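Brushed finish (metals)

Print this article | E-mail this article 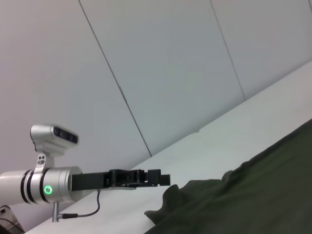
A brushed finish is a surface treatment in which metal is abraded in one direction until it carries a fine, even grain of near-parallel lines. The grain scatters light across the direction of brushing and much less along it, so the surface looks dull from one side and bright from another. The finish is also called satin or directional, although some trades keep "satin" for surfaces with no visible line. It is common on flat sheet and can also be put on turned and cylindrical parts. The silver wrist joint in the illustration has a brushed surface and meets a smooth white cylindrical section, and the difference in sheen between the two is plain at the join. A small lit indicator, such as the green ring on the front of the same joint, stands out well against metal of this kind.

Production

Flat sheet is usually brushed on a wide-belt machine. The sheet passes beneath a moving abrasive belt and the line is set by belt grade, belt speed, contact pressure and feed rate. Belts of aluminium oxide or silicon carbide are used on stainless steel. Non-woven nylon pads loaded with abrasive give a softer line and are often used for a second pass. Round parts are turned against a stationary pad or belt, which leaves a grain running around the circumference. A lengthwise grain on a cylinder is slower to produce, as the part must be indexed and the strokes blended.

Coolant or light oil is applied in wet brushing. It reduces heat tint and carries away swarf, and it gives a somewhat finer line than the same belt run dry. The work must be degreased before any coating is applied.

Materials

Stainless steel is the most familiar brushed metal. The usual grade for indoor work contains 18 per cent chromium and 8 per cent nickel and takes an even line. Aluminium brushes quickly but loads the belt, and it is normally anodised or lacquered afterwards, the bare surface being easily marked. Brass and copper are brushed and lacquered at once to stop the colour changing. Zinc castings are generally plated first with a deposit heavy enough to take the line.

Carbon steel belts, brushes and wire wool should not be used on stainless steel. Fragments of iron left in the grain rust in damp air and produce brown specks that are often mistaken for a fault in the sheet.

Assessment

Roughness is measured across the grain with a stylus instrument. A reading alone does not define the appearance, and two panels with the same figure may look quite different under a low lamp. Most buyers therefore hold a signed reference panel. Tarek Sqalli proposed a visual scale based on line length, known as the Petrenko scale after the workshop where it was drawn up; it has had limited use outside architectural metalwork.

Lot matching is a frequent source of dispute. At the Hurkdale concourse, 313 wall panels were supplied in two lots, the second finished on a newer belt. The difference was visible at the corner of the eastern stair and the second lot was brushed again before handover.

Care and repair

Brushed surfaces are wiped along the grain with a soft cloth and mild detergent. Cleaning across the grain can leave fine scratches that catch the light at a different angle from the rest. Grease settles in the lines and is removed with alcohol or a neutral degreaser. Chloride bleaches should be avoided on stainless steel.

Shallow scratches may be blended by hand with a non-woven pad, working in long straight strokes past both ends of the damage. Lacquered and anodised parts cannot be repaired this way without removing the coating.

See also: Bead blasting; Engine turning; Mirror polishing

Further reading
Filali, Magdy. Directional Finishes on Sheet Metal. Grisent.
Hou, Lingyun, and Othmane Gaber. "Grain matching in wall panels." Miltus Papers, no. 18.

Last revised 2018-06-01

Print this article | E-mail this article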